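Callum Mellor
I have been told, by people who love me, that the bathroom cabinet situation has to end. So I'm doing it. Thread, because I need witnesses.

Background: we moved into this apartment in May and every single thing that lives in a bathroom went into one box. The box said BATHROOM. The box then lived in the bathroom, on the floor, as furniture. I dried my feet on it.

The cabinet itself is fine. It's a Wirkholm, the tall skinny one, with shelves so narrow that a bar of soap has to go in sideways and hold its breath. I put it together in one evening and had a single dowel left over, which I've kept in case it turns out to be load-bearing.

Step one, according to every tidying video ever made, is to take everything out and put it on a flat surface. They say this so calmly. The flat surface we own is the table we eat at.

Paul came by to return a drill, looked at the table, and said "are you guys selling this stuff?" Paul, who keeps his toothbrush in a beer glass.

Anyway, the system. I have baskets now. Plastic, slotted sides, the kind you remember from second grade with the crayons in them. There's a blue one and a yellow one, and I stood in the store aisle for a long time deciding what the colors would mean.

Blue is things we use. Yellow is things we believe we'll use. You can probably see where this is going.
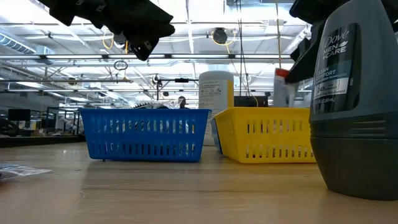
Blue filled up with whatever was closest to my hand, so that's the system over with in under a minute. I've got something crumpled and silver in with the things we use. I can't tell you when I last used it. It went in on confidence.

The deodorant is a separate problem. It's Dove Men+Care, Clean Comfort, and I didn't buy it for the scent, I bought it because it was at eye level and I was in a hurry. It says 24h on the front. I've been sorting this table for what feels like most of that.

It also won't go in either basket with any dignity. Stand it up and it looms over its neighbors. Lay it down and it rolls over and takes the dental floss with it. I have now had more thoughts about this one item than I had about the apartment lease.

Rule I made up at 4 pm: anything I have to pick up and read gets read properly, all the way through, including the back. This was meant to make me decisive. Instead I now know a great deal about conditioner.

Rule I made up at 4:30 pm: no more reading.

Things I own two of without having known it: nail clippers, tweezers, a travel sewing kit from a hotel I don't remember staying in. Things I own zero of: the one cap that fits the toothpaste.

My wife's contribution so far has been to walk past, take one hair tie out of yellow, say "I was looking for that," and leave. Best success rate of anyone in this house today.

There's an app for this, obviously. It's called Numeo and you log every item you own and it tells you how you're doing. I logged 8 things and it asked if I'd like to set a goal. I'd like to set the phone down in another room.

For the record, the guy who recommended it (hi Dustov) has 851 items logged and a streak of 388 days. I asked him what happens if you throw something away. He said you log that too. We both went quiet for a bit.

Okay, progress. Expired sunscreen is out. The hotel shampoos are out, except the good one. The cough syrup is out, although I did stand there over it like I was saying goodbye at an airport.

Bandages have caused a dispute. I say they're something we use, so blue. She says if we're using them that often we should talk. They've gone in yellow for now, pending the next time I slice a bagel.

Measured the cabinet shelf, finally, which I gather most people do before they go to the store. The baskets fit if you turn them the long way. If you turn them the long way, the door doesn't close.

Door's off. Looks kind of modern.

Dinner was eaten standing at the counter, because the table is still busy. We had soup. She asked how much longer and I said I was nearly done with phase one and she asked how many phases and I pretended the soup was hot.

Status at 9 pm: both baskets are on the shelf, long way around. The deodorant is on the windowsill on its own, where it has a nice view of the parking lot. The box is flattened and by the front door.

My feet were cold getting out of the shower just now. I might want the box back.

If anyone needs a cabinet door, white, never really used, comes with one dowel, I can drop it off. Paul, this includes you.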